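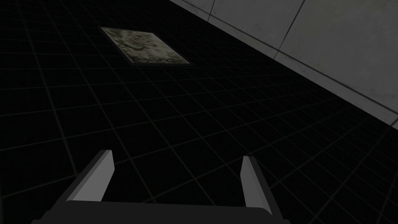 How I Lay Out a Tile Floor Before Mixing Any Thinset

I've tiled three bathrooms and a mudroom now, and the dry layout is the part I'd never skip again. My first floor ended with a skinny sliver of tile along the tub, and I had to look at it every morning for years!

Start by finding the middle of each wall and snapping chalk lines between them, so you get a cross in the center of the room. Check that cross with the 3-4-5 trick (three feet one way, four the other, five across). If it's off, nudge one line and snap it again.

Now set a row of loose tiles along each line with spacers in. Look at what's left at the walls - if it's less than half a tile, shift the whole row over by half a tile and look again. My mudroom took 202 tiles, and I bought 233 so I'd have spares for cuts and cracks.

Mark a grid on the floor, two or three tiles to a box. I fill one box at a time, starting at the far wall and backing toward the door (ask me how I learned that one). Then pick up your loose tiles, sweep really well, and go mix your first small batch.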